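Come Work With Us at the Dosau Sorting Room

Skadham is looking for two people to join the day crew in our Dosau sorting room, starting in April. If you like working with your hands, don't mind a bit of noise and can keep your patience with a machine that is still learning its manners, please read on, because we'd love to hear from you!

Some of you may know us as the place that takes in used toys, checks them over and sends them back out to families and playrooms. For years that meant long tables and a lot of sore shoulders by the end of a shift. Last year we brought in our first robot arms, and the job has changed quite a bit. The arms do much of the reaching and dropping now, and our people spend their time on the things that need a good eye: is this plush worth washing, is that seam coming loose, does this odd little tin belong with anything?

I won't pretend everyone was thrilled at first (I had my own doubts, and I've been here a long while). We all sat down together before the first arm was switched on, and we agreed that the crew would stay the same size and that everybody would be trained on it, on paid time. Kettunen, who used to lift baskets all morning, now sets up the Plikar stations and teaches the rest of us.

Your day would start at 7:30 with coffee and a look at what came in. You'd fill the baskets, keep an eye on two stations, and step in when something gets tangled or dropped.
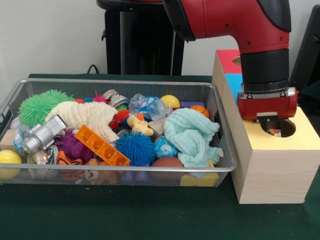

Soft things and slippery things are still the hardest, so we keep notes on what gives trouble and go over them together after lunch. Your notes really do get read, and the settings get changed because of them.

You don't need any background in robots. Training takes 5 weeks and pays the full wage of $695 a week, the same as you'd get afterward. You should be able to stand for a good part of the day and be comfortable telling a coworker when something doesn't look safe.

To apply, write a few lines about yourself to Leena Heinonen at the Skadham front office, Room 124, or just stop in and ask for me. A résumé is nice but a plain letter is fine too, and you're welcome to come watch a shift before you decide.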